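The Second Cup

At Maglaya the robot was called Turnumel, after the name on the crate it came in. Jericho Dela Peña worked with it on the evening shift, and in the beginning he did not like to speak to it. After one month he was saying good evening to it like everybody else.

The work was simple for a person. There was a table with a brown mat, and on it some things from a kitchen, and the two arms had to put each thing in its place. Jericho sat near the red stop button with a notebook. When a trial was good he wrote a small line. When it was bad he wrote what happened, with the time.

On Wednesday he had a page with almost no lines on it. The left arm was letting go too early. It would carry a cup very nicely across the table, slow down over the tray, and then open its fingers while the cup was still high in the air. The cup fell, rolled, and went to the floor. In the log the same message came each time: error 724, grip confirmed, object absent.

"It believes that it is still holding," he said on the telephone to the engineer from Clinduda, a woman with a tired voice who had sold them the software.

"It cannot believe," she said. "Did you calibrate?"

"Two times."

"Then do it a third time, and stay behind the line."

He did it a third time. Then he put the cups back and pressed start, and the arms came down together over the table.

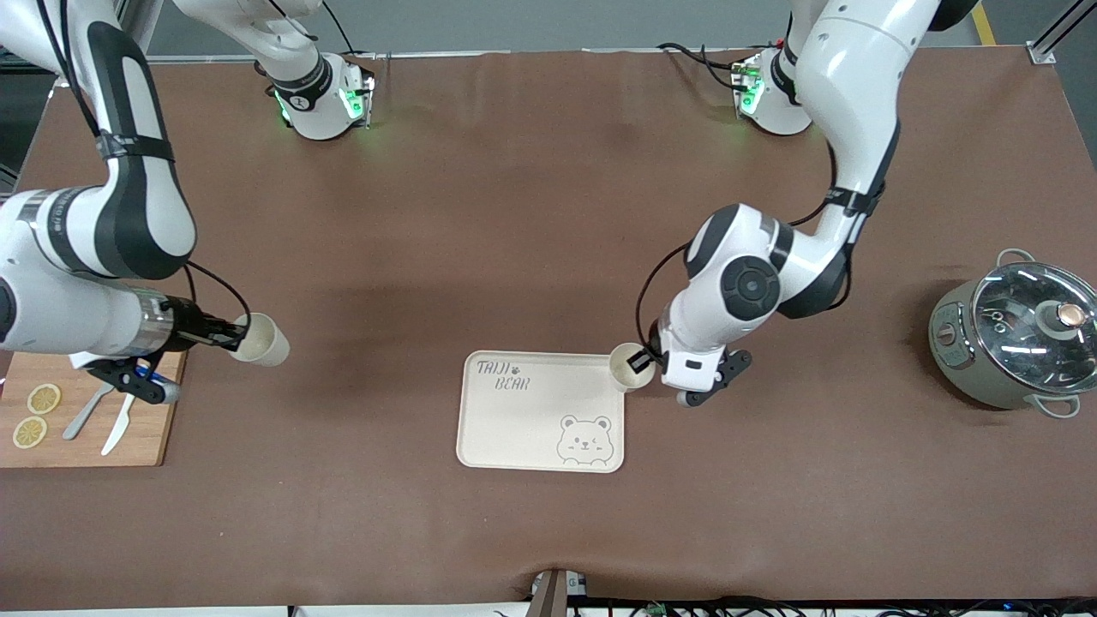

Jericho held his breath. He had noticed in the afternoon that the fault came only when both arms were busy. If he let the left arm work alone, it was perfect. If the right arm was also closing its fingers on something, then the left arm became confused, as if somebody had called its name from another room.

The left arm waited. The log said "grip confirmed." Then the right arm made a quick movement that was not in the program, upward and to the side, and the left arm opened. The cup dropped. He heard the small hollow sound of it, and after that he heard the motor, which was going on when it should be finished. The right arm was still moving, and it was moving toward his chair.

He hit the button with his whole hand.

The arms stopped where they were. He sat for some time and listened to the fan of the computer. He was behind the line, and the arm was not long enough to reach him, he knew this well. But his knees did not know it.

He called Clinduda again. It was 9:40 in the evening and he was sure she would not answer, but she did.

"The commands are crossed," he told her. "When the right one closes, the left one receives something. And now the right one also moves by itself."

She was quiet. He could hear her typing.

"Which version do you have?"

"Drustinum 31."

"Who installed 31?"

"It came by itself, on Monday night."

She said a word in her own language. Then she said in a different voice, not tired anymore, "Please take the power off. Not the button, the power. The plug from the wall. Do not start it again until I come."

He walked the long way around, with his back close to the shelves, and pulled the plug. The lights on the machine went out. He wrote in the notebook: trial 628, both arms, stopped by hand. He thought a little and added: nobody hurt.

Before he left, he picked up the cup from under the table. It had a small dent in the rim. He put it in the pocket of his jacket, and from the door, because it was now a habit, he said good night.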